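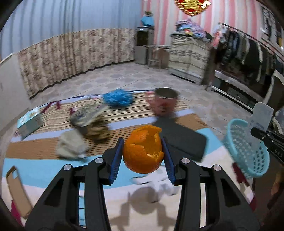
The Metwally neighbourhood toy library will open its doors on Saturday mornings from August, to the delight of plenty of tired parents who have been asking for years. Kavitha Shetty, who looks after the bookings, said families had already borrowed 2,266 puzzles, games and dress-ups on weekdays alone.

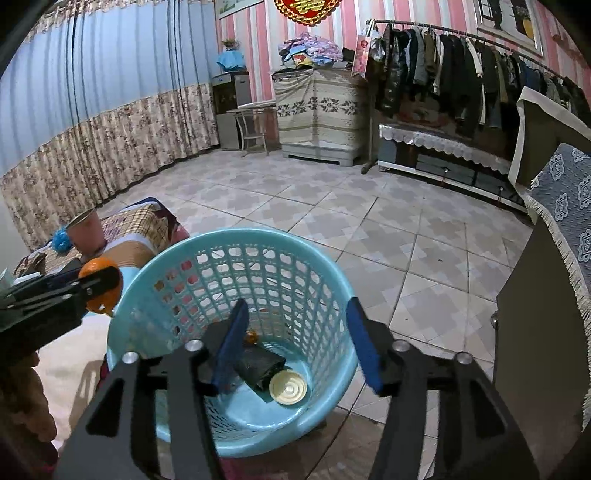
Membership stays free for children under 4, and grandparents are warmly welcome too (do bring a sturdy bag!). Everaldo Damasceno will run a singalong at the first Saturday session.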